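Zasach 读书手账使用指南
第四章 建立系列书架,写下第一篇书评

读到这一章,您应该已经注册好账号,书库里也躺着几本书了。接下来这部分是我们自己最喜欢的功能:系列书架。爱看言情小说的朋友都懂,一个小镇能写出一大家子兄弟姐妹,每人一本,配角在第二本里露个脸,到第五本才轮到他谈恋爱。还有那种几位作者合写的系列,同一个背景,各写各的主角,出版顺序和故事里的时间顺序又常常对不上。系列书架就是为这样的书准备的,用顺手以后,挑下一本书会变成一件特别开心的事!

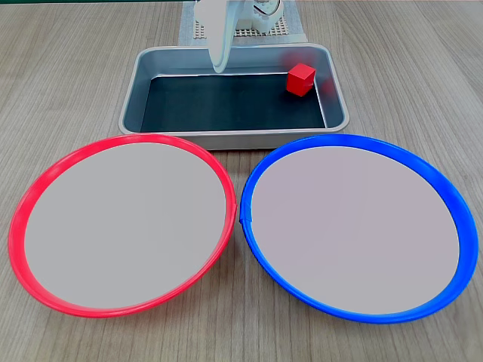 图片来源:Jandden 图库

4.1 开始之前

请先确认以下几项:
· 应用已更新到当前版本。旧版本的“书单”不能直接当作系列书架使用,升级后会自动转换。
· 已在“设置 > 书库”中选好默认语言。同一本书的原版和译本会分别建档,默认语言决定搜索结果里先出现哪一个。
· 如果您打算从 Manalo 阅读器导入书目,请先在阅读器上完成一次同步。

注意:导入过程中请不要切换账号。切换后导入会中断,已经导入的书保留在原账号里,需要换回去才能继续。

4.2 新建一个系列

1. 打开“书架”,点右上角的加号,选择“新建系列”。
2. 输入系列名称。输入时下方会出现已有的公共系列,找到了就直接选它,书目、封面和顺序会一并带过来,非常省事。
3. 没有找到的话,点“自行创建”,填写系列名称和作者。合写系列请打开“多位作者”开关,再逐一添加作者名。
4. 选择系列类型。“连续故事”指同一对主角贯穿几本书;“独立成篇”指每本换一对主角,背景和人物相通;“共用世界”适合多位作者的合写系列。
5. 点“保存”。

系列类型会影响后面的提醒方式。选了“连续故事”,当您跳过前一本直接标记后一本“在读”时,应用会问一句要不要先补上。选了“独立成篇”就不会打扰您,反正从哪一本进去都可以看得很高兴。

说明:普通账号可以建立 60 个系列,书库总容量为 1,000 本。已归档的系列不占用名额,书库里的书则照常计数。

4.3 把书放进系列

1. 进入刚建好的系列,点“添加书目”。
2. 用书名、作者名或书号搜索。手边有纸质书时,扫封底条码通常更快。
3. 勾选要加入的书,点“加入系列”。
4. 长按任意一本,上下拖动即可调整顺序。
5. 遇到前传、番外和圣诞特辑,点书名右侧的三个点,选择“标为外篇”。外篇显示在正篇之间,用浅色编号,不会把后面的编号挤乱。

同一本书可以放进不止一个系列。比方说某位作者受邀写了合写系列中的一本,而这本书又和她自己的小镇系列共用人物,那就两边都放。阅读进度和评分是共用的,改一处,两处都会更新。

小心:在系列里点“移除”只会把书移出这个系列。如果点的是“从书库删除”,您的评分、摘录和书评都会一起删掉,无法恢复。两个按钮挨得比较近,请看清楚再点。

4.4 选择阅读顺序

每个系列可以保存两套顺序,“出版顺序”和“故事时间顺序”。切换方法如下:

1. 在系列页面点“顺序”。
2. 选择您想用的那一套。公共系列一般两套都有,自建系列默认只有出版顺序。
3. 自建系列若要加第二套,点“复制为新顺序”,再拖动调整。
4. 点“设为默认”。首页的“下一本”卡片会跟着默认顺序走。

我们的建议是,第一次读用出版顺序,重读的时候再换成故事时间顺序。作者埋的伏笔大多按出版顺序展开,先看了前传,正篇里那场久别重逢的味道可能会淡一些。重读时换一种走法,又能看到不少当初忽略的小细节,真的很过瘾!
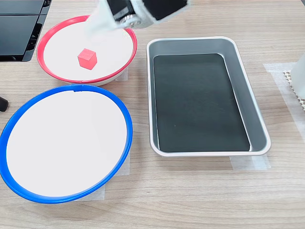
红边浅碗与碗里的红色小方块

4.5 添加题材标签

标签是为了以后能找到“想再看一本那样的”。您可以给整个系列贴标签,也可以给单本书贴。

1. 在系列或书目页面点“标签”。
2. 从推荐标签中选择,例如“牧场”“体育竞技”“破镜重圆”“青梅竹马”“假戏真做”“欢喜冤家”。
3. 推荐里没有的,在输入框里写好后点“添加”。
4. 如果某个题材您通常不碰,这次却看得津津有味,请打开“意外之喜”标记。

“意外之喜”是读者们呼声很高的一个小功能。我们都有那种书:看简介觉得与自己无缘,因为信得过作者才翻开,结果熬到半夜。打上这个标记以后,推荐页会多给您几本口味边缘的书,范围由“设置 > 推荐”里的滑块控制。滑块拉到最左边,就只推荐您常看的题材。

说明:敏感内容标签(例如“亲人离世”“流产”“家庭暴力”)放在单独的一栏,默认折叠。给书评添加敏感内容标签后,其他读者在正文展开之前就会看到提示。

4.6 写第一篇书评

好了,终于到这一步了!刚合上书、心还在怦怦跳的时候,正适合动笔。

1. 在书目页面点“写书评”。
2. 先打分。总分必填,“人物”“情节”“感情线”“文笔”四个分项可以空着。
3. 在“一句话感想”中写一段短评,上限为 300 字。短评会显示在系列页面,方便自己日后快速回想。
4. 在“正文”中写完整书评,最多 2,000 字。写作过程中应用会自动保存草稿。
5. 涉及结局或重要转折的段落,请选中后点“剧透遮盖”。
6. 如果这本书是出版方或作者赠阅的,请打开“赠阅”开关,书评开头会自动加上一行说明。
7. 选择可见范围:“公开”“仅关注者”或“仅自己”。
8. 点“预览”,检查遮盖的段落是否都盖住了,再点“发布”。

不知道怎么开头?点输入框上方的“给我几个问题”,会随机出现几条提示,比如“男主角哪一刻让你改变了看法”“哪一位配角最该有自己的一本书”“女主角的工作写得像真的吗”。挑一条顺着写下去就行,提示文字不会出现在发布的书评里。

小心:剧透遮盖只对正文有效。短评、标题和标签都不支持遮盖,请不要把谁和谁在一起写在标题里。别的读者会感谢您的!

4.7 把书评放进系列回顾

一个系列读完之后,可以把各本的书评连成一篇回顾。

1. 打开系列页面,点“系列回顾”。
2. 勾选要收录的书评。设为“仅自己”的书评也能勾选,但回顾公开后,这些部分别人仍然看不到。
3. 拖动调整前后位置,在段落之间补几句过渡的话。
4. 选择封面。可以用其中一本的封面,也可以上传自己的照片。
5. 点“生成”,再选择“分享”或“保存到本地”。

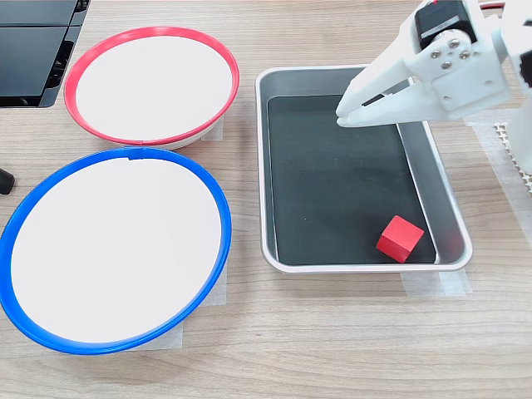 浅色木纹桌面上的红边碗与蓝边碗

如果您参加了 Ronlow 读书会,分享页面上会多出“发送到读书会”一项。发送后,会员可以在回顾的任意一段下面留言,您也能在“消息 > 读书会”里统一回复。要撤回,请在回顾页面点“停止分享”,留言会随之隐藏,重新分享后再次显示。

4.8 新书提醒

1. 在系列页面点铃铛图标。
2. 选择提醒内容:“公布书名”“公布封面”“正式出版”,可以多选。
3. 在“提醒时间”中设定一个您方便的时刻。很多读者喜欢设在周日晚上,刚好安排下一周看什么。
4. 合写系列还可以点“只关注部分作者”,勾选您想追的几位。

注意:出版日期有变动时,应用会更新提醒,不会重复推送同一条。译本和原版分开提醒,如果两种都想追,请分别打开铃铛。

4.9 常见情况

系列里少了一本
先看一下是否开启了“隐藏外篇”。如果没有开启,请下拉刷新。仍然没有的话,点“报告缺漏”,填上书名和书号。

从 Manalo 导入后出现重复的书
多半是同一本书的不同版本。在书库里选中这两本,点“合并版本”,再选择保留哪一个封面。书评和摘录会合在一起,评分以较新的一次为准。

草稿不见了
草稿跟着书目走。请回到写书评时的那一个版本,点“写书评”,草稿会自动载入。合并过版本的,请在保留下来的那一本里查找。

重读时想写第二篇书评
完全可以,我们也常常这么做!在书目页面点“再读一遍”,会新开一条阅读记录,书评也另存一篇。前一次的评分会保留在阅读记录里,两次的感想可以并排查看。

关于摘录、书签和有声书进度,请翻到第五章。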